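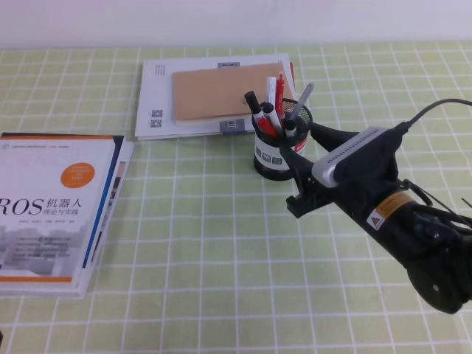 The Bridge Company at Omalska

The river Gemier is not wide at Omalska. In July a good swimmer crosses it without much effort, and the children of the town do it every afternoon, although there is a sign which forbids it. But in early spring the water is brown and quick, and the reservists who come to practice on it treat it with respect.

They arrive the evening before, mostly in their own cars. One drives a bread van during the week. Another teaches geography at the secondary school in Dobre and brings a pile of tests to correct, which he does not open. They take their boots from the trunk, sign a paper at the gate and become soldiers for three days.

The company has 172 people on its list. It is a reserve unit of engineers, and its work is to put a floating bridge over a river so that other people can drive across it. When the others have crossed, the company takes the bridge apart and goes to the next river. I asked several of them to explain to me what they like in this, and they found the question a little strange. A sergeant thought about it during a whole cup of coffee and told me that at his job, in an insurance office, he never sees the thing he has made.

The army had almost closed the unit some years ago. The old barracks at Omalska were half empty, the trucks were waiting for parts, and the young people of the region did not know that it was possible to be a soldier for a few weekends in the year. Many of them still do not know it. At a job fair in Dobre last autumn, I stood for an hour beside the company's table. The visitors asked if they would have to leave their studies, if they would have to cut their hair, and if it was paid. It is paid, but not much. Most of them took a pen and continued to the table of the railway.

Those who do sign are often older than the army would prefer. The woman who commands the second platoon joined when she was 29, after the birth of her first child. She had worked on building sites and was tired of hearing that she was good at organizing. In the company, she says, this word came with a rank. Her mother looks after the children on the training weekends, and has opinions about it.

Saturdays and Sundays are the currency of this life. Everybody I met had a story about a wedding, a christening or a football match which was missed. Employers are obliged by law to give the days for the long exercise in summer, but the law does not oblige them to be friendly. The owner of a small workshop in Omalska, who has two reservists among his mechanics, told me his position openly: he is proud of them, and he would be prouder if they did not both go in the same month.

The morning of the exercise began before light. The bridge comes in folded sections, each one on the back of a truck. The truck reverses down the bank, brakes hard at the edge of the water, and the section slides off and opens as it falls. The noise is very large. For a few seconds it seems that something went wrong, and then it is floating there, flat and gray, and a small boat is already pushing it into its place.

After this the work is done by hand. Two persons stand at each joint with steel bars, and they pull and turn until the sections lock. There is much shouting, but not angry shouting. The engine of the boats is loud and the river is loud too, so they use their arms for the important signals. The geography teacher was on the third joint. He slipped once on the wet deck, sat down heavily, and was up again before his partner had finished laughing.

They wanted to have the bridge ready in 60 minutes. They needed more. One section had been turned by the current and had to be brought back, and the commander, who was standing on the bank with a notebook, said nothing at all during this time. Later, in the discussion, he said plenty. The discussion was held in a tent, with everybody standing, and I was asked politely to wait outside. The canvas of a tent is thin, however. The word "Fenivow" was said many times.

Fenivow is the name of the summer exercise, after the village where it takes place. It is the one which counts. Units from the regular army come there, with heavy vehicles, and they want to cross at the hour which is written in the plan. Last year the company was late at Fenivow and the column stood on the road in the heat, with the engines running, and the drivers made remarks. People in Omalska talk about this still - also people who were not there.

In the afternoon they did it again. The sun had come out a little and several families were watching from the path, with dogs and bicycles. A boy wanted to know if the bridge would stay, because his school is on the other side and he would like to arrive later than he does now. His father explained that it would be gone by supper.

The second time went better. I do not have the exact result, as the commander kept it for himself until the evening, but I saw the platoon leader look at her watch and then put her hand over her mouth. A truck drove across, slowly, and every section went down a little under the wheels and came up again behind them. On the far bank it turned around in a field and drove back.

Then they opened the joints and began to take everything out of the water. It takes longer than building, and it is colder work. The teacher had still his tests to correct.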